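Drokell Tabletop Set: Recording Rules and Data Card

Version 7
Last changed Feb 12, 2020

What is in the set

Tabletop manipulation episodes recorded with a two-arm robot from a head-mounted camera. One episode is one task attempt, from the start signal to the stop signal. Failed attempts are kept and labeled as failed. Resets between attempts are not part of the set.

The layout of the release is:

episodes/ — one folder per attempt, with video and joint logs
tasks.txt — task wording as it was given to the operator
objects.txt — object names allowed in labels
exclusions.txt — episodes withdrawn after release, with a reason code

Each task folder is closed at 2000 episodes. After that a new folder is opened under the same task name with a suffix. Do not renumber old folders. The loader in the Pomstead tools depends on the order, and so do several split files that we do not control.

Scope of these rules

The rules apply to both recording sites, Cotham and Rugemalira. They cover table preparation, people near the robot, and labeling. They do not replace the local risk assessment. Where the two differ, the stricter one applies.

Before recording

1. Check the emergency stop at the start of every session and after any power cycle. Log the check. A session without a logged check is not released.

2. Run both arms through the full range of the task at low speed. Watch the cables while doing so. A cable that goes tight or touches a moving joint ends the check until it has been rerouted.

3. Fix the table covering so it can't slide. Patterned cloth is allowed and wanted. If two coverings meet, the join must lie flat.

4. Place the task objects first, then the distractors. Distractors may be of any kind on the allowed list, but nothing sharp, nothing with loose liquid, and no glass.

5. Write the covering code in the session log. Change it at least every 7 sessions.

During recording

One operator and one observer. The observer holds the stop and has no other job during an episode. Reaching over the table is allowed only between episodes, with the arms on hold.

People may appear at the edge of the view. Faces may not. If a face is recorded, the episode goes to exclusions.txt with code 2 and the video is deleted at both sites.

Don't straighten objects between attempts unless the task sheet calls for a reset. Tilted or crossed objects are valid starting states. Earlier versions of the rules asked for a tidy grid, and policies trained on those sessions did badly on anything else. The grid sessions were dropped in July and are not coming back.
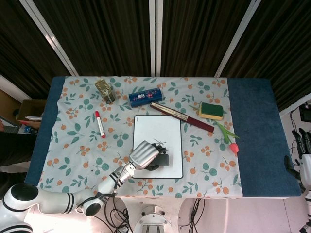

Drokell Data Group

Labeling

Label what can be seen, in everyday words from objects.txt. "Marker" and "sponge" are fine. Product names are not. The gold-colored tin, the dark blue pencil case, and the tulip are distractors in the whiteboard tasks and get a label even when no hand comes near them.

When an object is partly hidden by a hand, label it with the flag "occluded" and use the most general name that fits. The small dark gray object under the fingers is a typical case: it is labeled "block, occluded" unless another part of the same episode shows what it is. Do not carry a name over from a neighboring episode.

Left and right always mean the robot's own left and right. Labels made before version 2 used the viewer's side in some folders and have not all been converted — check the header line before mixing them with newer ones.

Known limits

The background changes little within a site. Curtain, poles, and floor can be enough to tell the sites apart, so hold out by site when testing transfer.

Hand poses are recorded as commanded values. Measured finger positions are missing for older sessions.

Reporting problems

Open an issue with the episode number and the rule number. Requests to withdraw an episode are handled before all other issues.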